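Print this page | E-mail this page

Comparing two hands on soft stuff: the plate and plush test

Quick writeup, did this in October and people keep asking for the steps. You need a two-arm setup, a hand on each wrist, a table, a shallow plate, one soft toy. An afternoon if nothing jams.

We were picking between the Sernent hand and the Tunberg hand for the Narnmont bench. Both fine on blocks. Blocks tell you nothing. Soft things is where they split.

What you want out of it: does the hand close without crushing, does it hold on while the arm moves, does it let go when told. Three numbers per hand, that's the whole test. Don't add more, you won't fill in the sheet.

Step 1. Set the table

Plate in the middle where both arms can reach it. Toy somewhere past the plate, on its side, not sitting up. Sitting up is too easy, the fingers just drop round the neck. Put tape under the plate if your table is slick.

Mark the toy's spot before you start. Pencil is fine. If it drifts a few centimetres between runs the numbers go soft on you and you wont notice till you plot them.

Step 2. Cables

Do this before power. Run both arms through the full reach by hand and watch the slack. Too tight and it tugs the wrist at full stretch, too loose and it sweeps the table. I leave one loop and clip at the elbow. Check again after the first run, clips creep.

Step 3. Zero the hands

Open both all the way, hit zero in the Bettencourt controller, close on nothing, open again. If the readout doesn't come back to the same value do it over. Ours wanted a warm-up, 14 open-close cycles and then it settled. Yours may be different.

Save the zero under a new name. I overwrote the good one once and lost a morning.

Step 4. Grasp from above

Bring one hand down over the body of the toy, not the head. Fingers slightly curled on the way in. Straight fingers hit the table first and you get a false contact.

Park the other hand open beside the plate, clear of the path. Keep it powered, you need it for step 6.
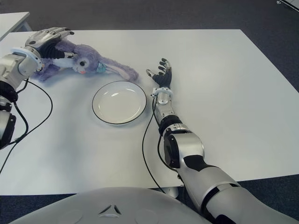
Close slow. Start with the force limit at the bottom and bring it up one notch at a time until the toy lifts, then write that notch down. That's number one. Don't skip ahead to a setting that worked on something else, plush squashes a lot before it pushes back and the hand reads that as still closing.

If it times out mid close, raise the timeout. Leave the force alone. I have ours at 1278 ms on the slow profile.

Step 5. Lift and carry

Up, pause, across, down on the plate. Same speed every run. Count a drop as a drop even if it lands on the plate (tempting, I know). Drops are number two.

Ears, tails, ribbons: if a finger catches one, scrap the run and go again. Note it on the sheet though. One hand doing that more than the other is worth knowing.

Step 6. Release and swap

Open fully, wait, back off straight up. Fuzzy fabric sticks to rubber pads more than you'd think. Sticky releases are number three. Then put the toy back on its mark and repeat with the other arm.

Do 4 sets per hand, then swap which hand is on which arm and do them all again. Pain to re-bolt but do it. Our right arm is a touch stiffer and without the swap you're partly grading the arm.

Reading the results

Log file was 891 lines by the end, mostly junk. Filter on grasp and release events and ignore the rest. Compare the lift notch first. Lower is better as long as drops don't climb with it.

For us the Sernent lifted at a lower notch, the Tunberg let go cleaner. Went with the Sernent and changed the finger pads. Colour of the pads makes no difference, texture does, get the smooth ones.

Will add the thin fabric version when I get to it. Same steps, different toy, and a lot more swearing at step 6.

Print this page | E-mail this page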